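학습 데이터는 수집되는 것이 아니라 제작된다. 산업용 조립 로봇의 모방학습을 다루는 엔지니어라면 대체로 동의하는 말이지만, 제작 공정이 실제로 어떻게 돌아가는지는 논문의 부록에도 잘 나오지 않는다. 본지는 11월, 양팔 로봇용 시연 데이터를 시뮬레이션에서 제작하는 Turnavine의 작업을 들여다보았다.

## 시연 한 건의 단위

Turnavine이 '에피소드'라고 부르는 단위는 초기 배치의 생성에서 시작해 종료 판정으로 끝난다. 그 사이에 두 팔의 관절각, 그리퍼 개폐량, 각 시점의 렌더링 영상, 물체의 6자유도 자세가 같은 시간축에 기록된다. 현재 진행 중인 과제는 블록 모양의 부품을 검은 고정구에 올리고 내리는 작업이며, 내부 명칭은 Prareo다. 이번 분기에 확정된 에피소드는 1744건이다.

수집 책임자인 Dima Ghanem은 총량보다 분포를 먼저 본다고 했다. "1744건 중 절반이 같은 접근 각도라면 정책은 그 각도만 배웁니다. 건수는 보고서에 쓰는 숫자이고, 저희가 매일 아침 확인하는 것은 초기 자세의 히스토그램입니다."

에피소드의 원천은 두 가지다. 하나는 조작자가 원격조작 장치로 시뮬레이션 속 두 팔을 직접 움직인 기록이고, 다른 하나는 그 기록을 물체 중심 좌표계로 분해한 뒤 새로운 배치에 맞춰 다시 합성한 기록이다. 후자는 물리 엔진에서 재생해 종료 조건을 만족할 때만 채택된다. 합성 기록의 채택률은 과제에 따라 편차가 크고, 고정구가 비스듬히 놓인 배치에서 특히 낮다.

## 고정구의 회전각

회전각은 사소해 보이지만 수집 계획에서 가장 많은 시간을 차지한 변수다. 고정구가 타공판의 격자와 나란할 때는 그리퍼의 접근 방향을 거의 바꾸지 않아도 된다. 각도가 커지면 손목 관절이 가동 한계에 가까워지고, 조작자는 중간에 자세를 한 번 고쳐 잡는다. 이 자세 전환이 기록에 섞이면 같은 관측에 서로 다른 동작이 대응하는 다봉 분포가 생긴다.

Turnavine은 각도 구간을 나누어 구간별로 할당량을 두는 방식을 택했다. 조작자 Mark Anthony Barredo는 한 세션에서 한 구간만 맡는다. 구간을 섞으면 직전 에피소드의 습관이 다음 에피소드로 넘어온다는 것이 그의 설명이다.

"손이 기억하는 궤적이 있습니다. 똑바로 놓인 고정구를 계속 하다가 돌아간 고정구로 넘어가면 처음 몇 번은 접근이 얕습니다. 나중에 그 몇 번을 골라내는 것보다 애초에 나누는 편이 쌉니다."
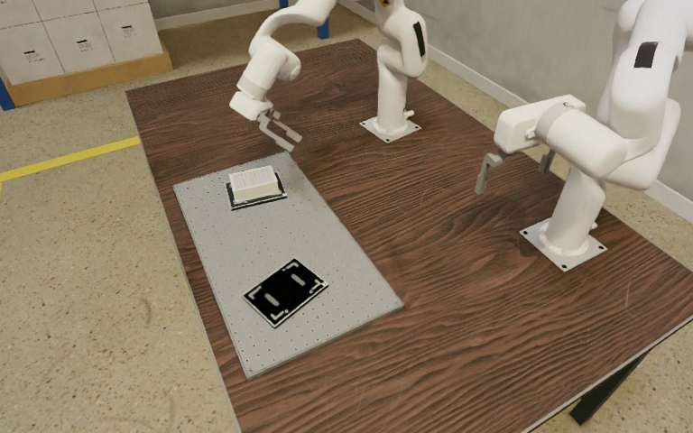
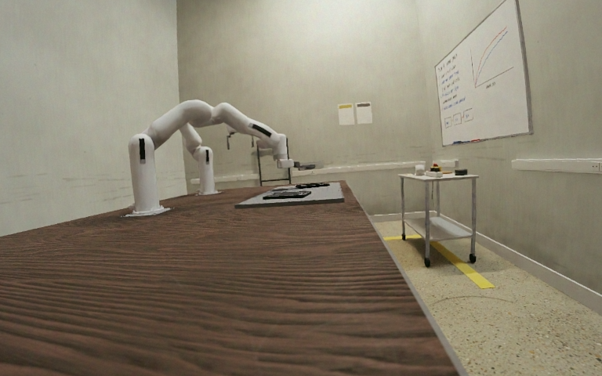 *Prareo 과제의 시뮬레이션 렌더링 두 점. 갈색 나뭇결 상판의 작업대에 흰색 로봇팔 두 대가 설치되어 있다.*

## 배경도 데이터다

렌더링에는 작업대 바깥의 요소도 들어간다. 바닥의 노란 띠, 흰 상자 더미, 손으로 쓴 글과 그래프가 있는 화이트보드, 작은 물건이 올려진 금속 트롤리 등이다. 과제의 성공 여부와는 무관하지만, 환경 모델링을 맡은 Hadi Saab은 이 요소들을 빼지 않는다.

근거는 초기 실험이다. 빈 방에서 렌더링한 영상으로만 학습한 정책은 배경에 물체가 하나 추가될 때마다 성능이 흔들렸다. 시각 인코더가 작업 영역과 배경을 구분할 압력을 받지 못했다는 것이 팀의 해석이다. 이후 배경 자산은 에피소드마다 위치와 조합이 바뀌도록 설정되었다. 조명과 재질의 무작위화는 별도의 난수 시드로 관리하며, 물체 배치의 시드와는 독립이다. 두 시드를 분리하면 동일한 궤적을 다른 외관으로 다시 렌더링할 수 있어, 성능 저하가 외관에서 왔는지 기하에서 왔는지를 따로 측정할 수 있다.

시점 선정은 여전히 논의 중이다. 위에서 내려다보는 시점은 고정구의 각도를 읽기에 유리하나 그리퍼와 상판 사이의 거리를 추정하기 어렵다. 낮은 시점은 그 반대이며, 두 팔이 서로 겹쳐 보이는 구간이 길어진다. 현재는 에피소드당 시점 4개를 저장하고, 학습 시에 일부를 무작위로 가린다. 시점을 5개로 늘리는 안은 저장 비용 문제로 보류되었다.

## 폐기 기준

품질 검수는 Elisa Sanna가 설계한 도구 Flarach에서 이루어진다. 자동 필터가 먼저 관절 속도의 불연속, 물체 간 침투, 종료 조건 미달을 걸러낸다. 통과한 에피소드는 검수자가 배속으로 재생해 등급을 매긴다.

실패한 에피소드가 모두 폐기되지는 않는다. 부품을 놓친 뒤 다시 집어 올린 기록은 '복구' 태그를 붙여 보존한다. Sanna에 따르면 복구 기록을 전부 제외한 학습본은 깨끗해 보이지만, 평가에서 한 번 어긋나면 돌아오지 못했다. 반면 조작자가 망설이며 멈춘 구간은 잘라낸다. 정지 상태의 프레임이 많으면 정책이 정지를 학습하기 때문이다.

판단이 갈리는 것은 느린 에피소드다. 접촉 직전의 감속은 필요한 정보이고, 조작자의 피로에서 나온 감속은 잡음이다. 속도 곡선만으로는 둘을 가를 수 없어, Turnavine은 세션 시작 후 경과 시간을 메타데이터에 포함하고 학습 단계에서 가중치로 쓴다. 이 방식의 효과는 아직 과제 하나에서만 확인되었다.

## 실기 이전

시뮬레이션 데이터의 가치는 실제 설비에서 결정된다. 실기 평가는 협력사 Nasrallah의 조립 셀에서 진행되며, 담당자는 Imad Fakhoury다. 평가는 1000회 시도를 한 묶음으로 하고, 묶음 안에서는 정책과 제어 주기를 바꾸지 않는다.

Fakhoury가 지적하는 격차는 영상보다 접촉에 있다. 시뮬레이션의 그리퍼 손가락은 변형되지 않으며, 마찰계수는 정해진 범위 안에서만 변한다. 실제 부품은 모서리의 상태에 따라 고정구에 닿는 순간 미세하게 돌아간다. 그는 실기에서 기록한 접촉 구간을 시뮬레이션 파라미터 추정에 되돌려 쓰고 있으며, 갱신된 파라미터로 기존 궤적을 재생해 종료 조건을 벗어나는 에피소드를 다시 검수 대기열에 올린다.

이 절차를 거치면 이미 확정된 에피소드가 취소되기도 한다. Ghanem의 팀은 데이터셋에 버전 번호를 붙이고, 학습된 정책마다 사용한 버전과 시드 목록을 함께 보관한다. 다음 버전에서는 고정구 두 개의 상대 각도를 독립 변수로 분리하고, 두 팔이 동시에 타공판 위로 진입하는 배치의 할당량을 늘릴 예정이다. Barredo의 세션 일정은 이미 그 구간을 기준으로 다시 짜여 있다.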